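Vote by Mail in Firbridge: Common Questions

Print this page | E-mail this page

Who can vote by mail?
Any registered voter in Firbridge, Sidden or Lolldale. You do not have to give a reason.

How do I ask for a ballot?
Fill out the request form and return it to the elections office at 155 Shin Street, or use the drop slot by the side door. A request covers one election only. If you want ballots for the primary in August and the general, check both boxes.

When will my ballot come?
Ballots go out 30 days before an election. If yours has not arrived a week after that, call us and we will cancel it and send another.

Do I need a witness?
No. Your signature on the return envelope is enough. It is compared with the one on your registration.

Where should I fill it out?
Anywhere you like. Most people do it at home. Use black or blue ink and keep food and drinks away from the ballot. Stained ballots may have to be copied by hand before they can be scanned.
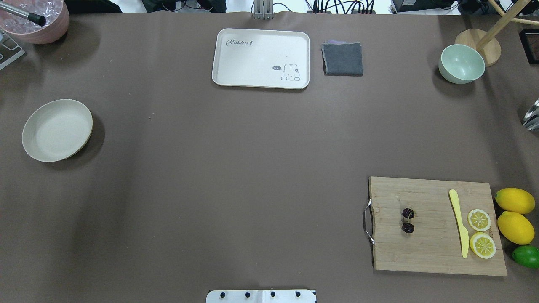

A tabletop with a tray and a folded cloth.

I made a mistake. Can I cross it out?
Please don't. Bring the ballot in and we will replace it. You can do this twice.

What is the deadline?
We must have your ballot by 8 p.m. on election day. Postmarks do not count.

How many people voted by mail last time?
We mailed 3950 ballots and 3082 were returned on time.

Can someone else drop mine off?
Yes, if they live with you or are a family member. They will be asked to sign the log.

Last updated: August

Contact the Elections Office | Copyright Town of Firbridge | Back to top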